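Contract-to-hire through Bundora, conversion terms

wirelead_40
Offer is a contract-to-hire at Ahuja, placed by Bundora. W-2, paid hourly. Conversion fee drops to zero after 2904 hours. Does that clause bind me or only the client?

trurkico_alum
Client only. Read section 8 for the non-solicit, though. Mine at Trurkico applied to both sides. 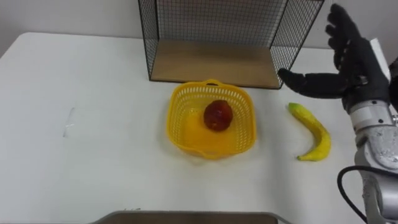 wirelead_40
Section 8 covers direct hire by the client and nothing else. The role is bench work in a hardware lab, 40 hours a week, no remote. I asked about equipment storage and would be fine with a wire mesh shelf with a wood base on a white table. Overtime needs written approval.

darska_ops
Disagree with the reply above. A fee owed by the client still affects you. They will wait it out.

trurkico_alum
Some do. Mine converted at hour 233 and paid the fee.

darska_ops
Then get the fee schedule in writing before signing.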